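Toy library settles its returns in two compartments

The toy library run by Inemine lends to 268 families, and most of what they borrow comes back to the same long counter. Rianne Vandenberghe, who has coordinated the lending service for the past six years, regards the receiving of toys as the least understood part of its work.

"People see the shelves," she said. "They do not see the hour after closing, when everything has to be looked at and put somewhere sensible."

Until last October, returned toys were placed in open crates and sorted when time allowed. Complete sets became mixed with single pieces, and vehicles were stored with figures. Some 60 items were waiting to be matched with their record cards when Ms Vandenberghe proposed a change. Loose toys are now placed in a divided bin, checked one at a time and moved on before the next session opens.

The rule for staff is brief. Single toys go into the larger compartment, and anything belonging to a set remains in its bag. "We do not ask for judgement at that stage," Ms Vandenberghe explained. "A dinosaur may lie beside a lorry for an evening. It comes to no harm."

She was less certain about the choice of container. The service considered buying shallow trays from Wuyts, but these would have held only a few toys each and taken up the whole counter. The bin was already in the building. Its surfaces have suffered over the years, and she has asked for the divider to be replaced when the budget is next reviewed.

"It is marked, I accept that," she said. "Toys are dragged along it all day. I would sooner spend the money on toys, but families do notice."
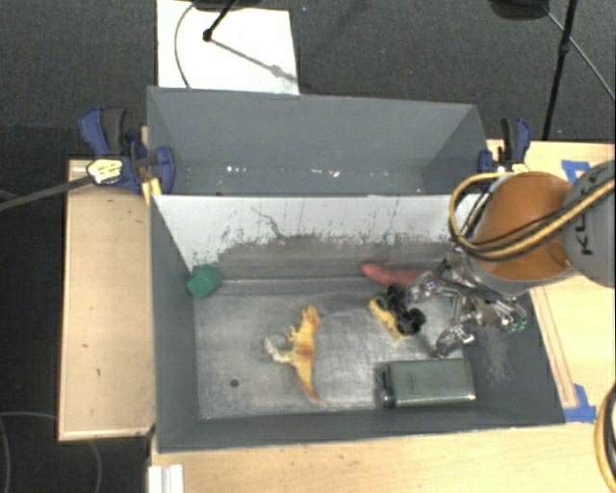

Senga MacKinnon would prefer the divider to be left alone, arguing that a scuffed panel does not prevent anyone from sorting toys and that the money would be better spent on replacement wheels and missing pieces.

Ms Vandenberghe does not dismiss the point. The sum set aside for repairs is 200 euros, and a new panel would use a good part of it. She intends to obtain a price before taking the matter further.

In the meantime, the record cards are being rewritten so that each toy is listed by type as well as by number. The cards for animals and vehicles have been completed; those for puzzles are still to be done.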